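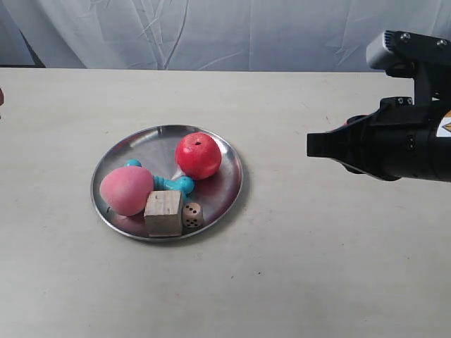
Dataset card / Manipulation / Teleoperation

# hurkska-plate-clear

Teleoperated demonstrations of clearing small objects from a round metal plate with a single arm and a parallel-jaw gripper. Collected by Stella Swai. Last edited 13th July.

**Episodes:** 39, at 20 Hz
**Objects:** toy apple, toy peach, blue toy, wooden cube, die
**Control:** handheld controller, end-effector deltas - no joint targets are stored

The operator picks one object per episode and sets it down on the bare table. Reflections on the plate shift with the load, so color thresholds tuned on one episode may fail on the next. Failed grasps are kept and flagged `retry`. Episodes 5 and 6 have no gripper force channel.

Load with `split="all"`. There is no test split.

Related datasets
- gilach-drawer-open
- ndungu-cup-stack
- flandach-cloth-fold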